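We're looking for people with patient hands to help us at Stedham this January, opening and closing the lids of small containers at a table, over and over, for a paid session of 114 minutes (breaks included, and there's tea!).
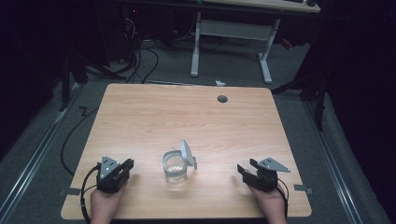
You don't need any experience, and all ages over 23 are welcome. We start everybody off gently with something easy to see into, like the clear jar with the flip-open lid, and go on from there at whatever pace suits you.

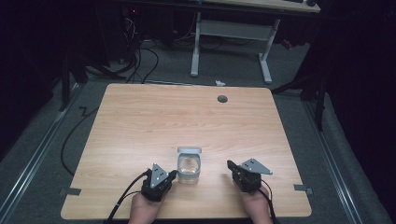 Sessions run for 5 days, and you're welcome to come to just one. Wear sleeves you can push up, and do bring your reading glasses if you use them. To sign up, write to Ubaldo Guerra at the Stedham front desk.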